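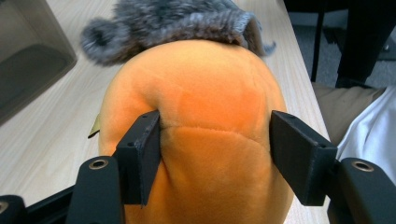 Progress Report: Storage Moth Messaging for Smallholder Maize, Cumcombe District
Prepared for Shahla Naseri, Grants Office
Period covered: planting through May

Where we are

The radio series is finished and on air. All 13 episodes went out on the Tuesday evening slot, except episode six, which went out twice, and episode seven, which went out the following week with an apology. The station in Grovov has promised us a free repeat. We have this in writing, on the back of a parking receipt.

The grant agreement asked us to reach 4,000 farming households with at least one message on drying and bagging grain. Our register stands at 3,912. Kátia Marinho believes the gap is mostly in the two villages past the river, where the bridge was closed for most of the planting season. We expect to close it before the next report without asking for more fuel money, though we would not turn it down.

Airtight bags

Demand ran ahead of us. We handed out 321 sample bags at the market days and could have given away the lot before lunch. A few have since been seen carrying charcoal, and one is doing good work as a raincoat. Evangelia Tsolakis has rewritten the leaflet so that the words "for grain" now appear on the front, in large type.
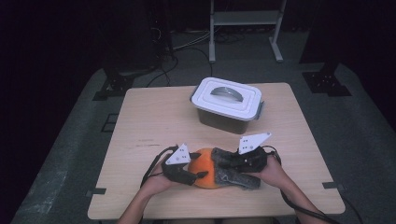
The follow-up visits went better than the first round. Akihiko Nomura switched them to early morning, before people leave for the fields, and the completed forms now have answers in them. Most households that used a bag told us they would buy one at the local price. Fewer knew where to buy one. The only dealer in Utero stocks them behind the veterinary supplies and seems to regard them as a private matter.

Problems

The translated scripts came back late, and the first version of episode four advised listeners to dry their moths in the sun. Minttu Huttunen caught it before recording. We now pay for a second reader, charged to the contingency line.

The Queiroz moisture meters are still in customs. We have answered the same letter three times and have started to grow fond of it.

Next period

Finish registration across the river. Get a second dealer to carry the bags, preferably on a shelf. Hold the drying demonstrations at harvest, with or without meters – the salt-and-jar test is slower but has never needed an import license.

Spending is within budget on every line except batteries. A corrected table will follow once Kátia has the station's invoice.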